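Speaker notes — Jirkunora grasp simulation kit, evaluation talk
Mar 31, 2020
Session length 16 minutes plus questions. Slide numbers refer to the short deck.

Slide 1. Title
Say what was reviewed: the Jirkunora kit, trial license, scored against our own checklist. Say what was not: no hardware, no bench tests. Everything today is simulation output from the kit as delivered.

Slide 2. What is in the box
Arm model, parallel-jaw hand, a library of soft bodies, a scripting layer, and the hosted rendering service sold separately as Illwood. License is per seat. The trial ran from September and was extended once.
Installer needs a clean user account. Mention the path length bug, then move on.

Slide 3. Approach view
The kit gives two views by default, one from near the hand and one from outside. Start with the hand view. Point to the fingers on either side of the green body and the clearance at the left one. The body is wider at the base than at the top, so the width the planner uses depends on the height it picks. The shading shows the facets of the mesh. Mesh resolution is a setting, and we left it at the default for all runs.
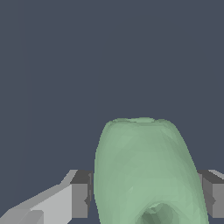

Mfinanga: the default mesh is too coarse for contact work. We saw the contact point jump from one facet to the next when the jaws closed slowly, and the force trace had steps in it that came from the mesh and had no physical meaning. Raise the resolution before you trust any force number.

Agreed, and say so. That comment came in on the draft and it stays in the notes. Our force results were taken at the default and should be read as relative only. Doubling the resolution costs run time, and the vendor does not publish a figure for how much.

Slide 4. Scoring
Test set was 90 grasps, one soft body per run, start pose randomized within the kit's own limits. A run passes if the body is still between the fingers at the end of the hold. Failures: 7. Read the number, do not interpret it yet. The log gives a failure code for each run, but the codes are not documented in the manual. We had to ask support.

Slide 5. Held view
Outside view, with the body clasped between the fingers under the hand. Use this slide to talk about what the view is good for: hand angle and clearance around the wrist. It is weak on contact, and the finger on the left is partly hidden by the body. There is no floor or table in the render. The kit can add one, but it has to be defined in the script and is missing from the quick start.
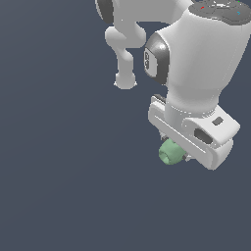

Slide 5: soft body held in the parallel-jaw hand, outside view, simulation render.

Slide 6. Compared with Tadano
Tadano is what we use now. It loads faster and its documentation is better. It handles rigid bodies only, which rules it out for the next project. Jirkunora's scripting layer is closer to what the team already writes — porting our start pose generator took 31 lines.
Do not get drawn into pricing. Quotes are under discussion.

Slide 7. Recommendation
Renew for two seats. Skip Illwood for now, local rendering is adequate at our volume. Conditions: documented failure codes, and a repeat of the force runs at higher mesh resolution before anyone quotes them outside the group.

If asked about real hardware: no transfer test is scheduled.
If asked about other grippers: only the parallel-jaw hand was in the trial license. A suction model is listed at extra cost and we have not run it.
Backup slides have the script settings and the full log table.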